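How to Get a Water Stain Off a Painted Ceiling

Every rental I have lived in has come with a ceiling stain shaped like a country. The one in my place on Trarncombe Street was a fair likeness of Portugal, and I lived under it for two winters before I bought a brush.

Before you paint anything, find out if the leak is still going. Draw a light pencil line along the edge of the stain and leave it alone through a couple of good rains. If the stain crosses the line, put the brush down and call a roofer, or the upstairs neighbor, depending on whose fault you would like it to be.

Once you trust the roof, move the furniture and lay an old sheet down. Wear glasses, even if you don't need them. Ceiling paint has a gift for eyes.

Mix one part bleach with three parts water and dab it on with a sponge. Open a window, and don't let any other cleaner near the bucket. Leave it for an hour, then wipe with plain water. A young stain may give up at this stage. Portugal did not. 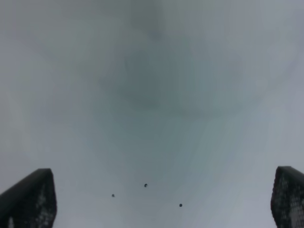 Maeve Ó Ceallaigh
Home Repairs Columnist, Reluctant

Let the ceiling dry overnight. Scrape off any flakes with a putty knife, sand the rough edges and dust it all down with a dry cloth.

Next comes stain-blocking primer, the step everyone skips. Plain ceiling paint over a water stain looks wonderful until about dinnertime, when the brown comes back through. Use an oil or shellac primer and carry it a few inches past the edge of the mark. Let it dry for as long as the can says. If you can still see a shadow, give it a second coat.

Then paint. Flat white hides the most, although "white" covers 189 shades at my hardware store, and your ceiling is the one they stopped making in January. I gave up on matching mine and rolled the whole ceiling, which took one afternoon and $80 in supplies. The painter had quoted me $2,000, with a straight face.

Wash the roller the same day.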